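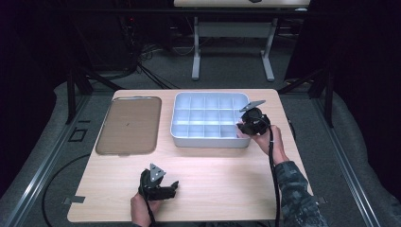

Figure 1. Plain tray (left) and divided tray, table top.

Lost and Mislaid: Small Belongings in Shared Student Houses

Project report, second year, Home and Community Studies
Chelsea Crabtree
Supervisor: Heiðrún Ravn

1. Background

Remthorpe has roughly 2,000 students living in shared private houses, most of them in the terraces between Dawber Street and the railway. Housing advice given to new tenants covers deposits, damp, bins and noise. It says very little about belongings, although arguments over missing things came up often when I spoke to second and third years before choosing a topic.

The project asks what kinds of small belongings go missing in these houses, where they are found again, and whether the way a house stores its shared and personal things makes any difference. Small was taken to mean anything that fits in one hand. Phones and bank cards were left out, as people look for them straight away and the search is a different kind of search.

2. Method

Forty-five people kept a diary for the whole of February, one person per house. Each time they noticed something was missing they wrote down what it was, where they expected it to be and when they had last used it. If it came back they added where it had been. Diaries were kept on paper sheets pinned up in the kitchen or on a form on the phone, whichever they liked. The paper sheets were filled in more fully.

At the start of the month I visited each house and drew a plan of the ground floor, marking drawers, shelves, trays, hooks and any surface that people said was used for putting things down. Bedrooms were not drawn. In two houses the landlord's inventory was also available, but it listed only furniture and was not used.

Diary entries were sorted into five groups: clothing, keys and fobs, kitchen things, stationery and chargers, and other. Entries that could have gone in two groups, such as an oven glove, were put where the diary keeper would have looked for them.

3. Results

The diaries recorded 351 missing things. Clothing was the largest group and most of it was socks. Stationery and chargers came second. Keys were the smallest group, but the notes written beside them were the longest and the crossest.

Most of the socks that were found again had been somewhere between the washing machine and the owner's room: inside a duvet cover, behind the machine, on a radiator in the hall, or in someone else's pile.

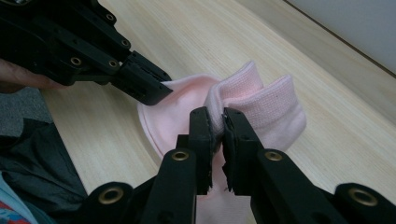
Houses where washing was folded on the kitchen table did slightly better than those where it was carried upstairs in one heap. The likely reason is that other people passed through and picked out their own things. One diary keeper wrote that she had got back a sock she had never reported, as she had given it up the term before.

For stationery and chargers the pattern was different. These things were seldom lost in the house at all. They had been lent, and the person who lent them had forgotten. Diary keepers tended to write "gone" on the first day and "Tom's room" or similar on the third or fourth.

4. Storage

I had expected divided storage to help. A tray with separate spaces gives each thing a place, and a gap can be seen at a glance. In the diaries this held for keys and for small kitchen things such as bottle openers. It did not hold for anything soft or oddly shaped, which was put on top and slid off, or was left beside the tray.

A plain tray or bowl near the front door was used by more people in the house, including visitors. Things put in it got mixed up, but they stayed in the building. Several houses had both kinds, and there the divided one slowly filled with coins, batteries and dead pens that belonged to no one.

Labels made little difference. In the houses that had them they had been put up in the autumn and were mostly ignored by February – one still named a tenant who had moved out.

5. Problems with the study

The diary keepers had offered to take part and were probably tidier, or more annoyed, than the people they lived with. One person's diary cannot show what the rest of the house lost. February is also a short month with a reading week in it, and some houses were half empty for part of the time.

Sorting by group hid some detail. Gloves and socks were both counted as clothing, but gloves were nearly always lost outside the house.

6. Suggestions

The housing advice sheet could carry a short note on shared storage: an open tray by the door, a fixed spot for unclaimed washing, and a date each term when whatever is left there goes to the charity shop. A follow-up study should ask every tenant in a smaller number of houses and should run over a full term.

Blank diary sheets and the ground floor plans, with addresses removed, are in the appendix.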